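Finishing a pale wood desk top – oil, hardwax or water-based poly?
Woodwork & Finishing > Tables and desks
12 replies

birchbark_betty
Joined in November

Hi all! First real post after a lot of lurking, so be gentle. I bought a secondhand table from the Sandberg line at Grarent (the store by the freeway, the one with the terrible parking) and I want to use it as a work table in my back room. The top is a really light wood with fine grain, kind of cream and beige, and it feels smooth and matte, like it never had much on it. The seller said it was "oiled once, maybe." Super helpful.

I love the color exactly the way it is and I'm scared of turning it orange. My mom's kitchen table went the color of a pumpkin after one weekend with a can of something, and I still hear about it.

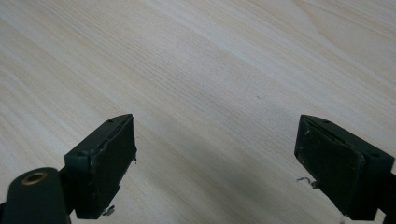

So what I want is something that keeps it pale, can take a coffee mug, and doesn't need a spray booth, because I have a window and a box fan and that's it. I've got 30 dollars of store credit left and a quart of Talitau hardwax in natural that a neighbor gave me. Do I just use that? Or is this a water-based poly situation?

Oh, and the top is 47 inches long if that matters for how much I need.

---

sawdust_and_naps

Welcome! A quart is plenty for a top that size, you'll have most of it left over.

Before you pick anything, wipe a little mineral spirits on a corner and look at it while it's wet. That's pretty close to the color you'd get from a clear oil. If you like it, great. If your stomach drops, go water-based.

---

grumpy_dowel

Water-based poly. Every time on a work table. Hardwax oil looks lovely for a month and then you set down one sweaty glass and you're back here posting about a ring.

---

linseed_lou

Here we go again, dowel. I've had hardwax on my kitchen table for years with kids and paint and spaghetti all over it, and when it gets a mark I rub a little more on that one spot and go to bed. Try that with poly! You scratch poly and you're sanding the whole top.

---

grumpy_dowel

You're sanding the whole top once every ten years. You're rubbing spots every other week.

---

linseed_lou

I like rubbing spots. It's relaxing.

---

plankton_44

What kind of wood is it, betty? Everybody is giving advice and we don't even know. If it's solid you have options, and if it's a thin veneer you need to go really easy with the sandpaper. Look at the end of the top, where the edge is. Do the lines on the surface carry on over the edge and down?

---

birchbark_betty

Okay, I went and crawled around under it with a flashlight. I can't tell! There's a strip along the edge and it looks like the same wood, but I think it might be glued on? The lines on top are wavy and there's one area where they spread out into a bigger swirly patch, and that's my favorite bit of the whole table. I would cry if I sanded through that.
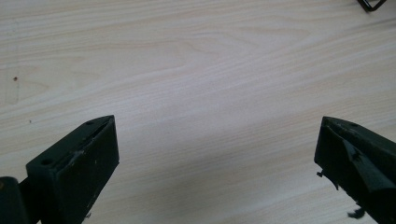
I did the mineral spirits thing on the underside too, because I was too chicken to do it on top. It went a bit more tan and then dried right back in maybe ten minutes. I didn't hate it. I'm just not sure the underside is a fair test when it's had no sun.

---

plankton_44

If there's a glued strip on the edge, treat it like veneer until you know better. Could still be solid with a strip on it, I've seen that, but there's no prize for finding out the hard way. Hand sand only, fine grit, with the grain, a few light passes. Keep the orbital in the closet.

And no, the underside isn't totally fair, the top will have darkened some from the light. Fine for a rough idea though.

---

sawdust_and_naps

Agree with plankton on the sanding. I'd also stay away from any kind of card scraper if you've never used one, they're great but they can dig in at the corners.

On the swirly part – go lighter on the finish there, whichever one you choose. Where the grain swings around like that it sometimes drinks more, and you get a darker spot. Wipe it on, give it a few minutes, wipe it ALL off. More than you think you need to.

---

tabletop_tess

Popping in because I have the same line from Grarent, only the bench. I used the Talitau in natural and it did warm up a little. I wouldn't say orange, more like the inside of a bread roll? There's one with a tiny bit of white pigment in it, and I wish I'd gone for that because it takes the yellow out. Braklow makes one too, but the can I got was lumpy and I ended up returning it.

Also, leave it alone longer than the label says. I put a lamp on mine the next day and it left four little feet marks that I can still feel with my fingertips.

---

grumpy_dowel

Poly would have been dry.

---

linseed_lou

Do you want a hobby, dowel? I can send you a rag.

---

birchbark_betty

You two are making my week. Okay, so this is where I've landed: hand sanding with 264... no wait, that's the aisle number I wrote on my palm, sorry, 240! Then a small can of the white pigment kind out of my store credit, with a test patch on the underside on Friday. If it looks chalky I'll fall back on the natural one I already have. If I hate both, dowel gets to say I told you so and I'll buy the poly.

One last thing, does anybody put a coat on the underside as well, or is that overkill on a table this size? I've read both and now I have no idea.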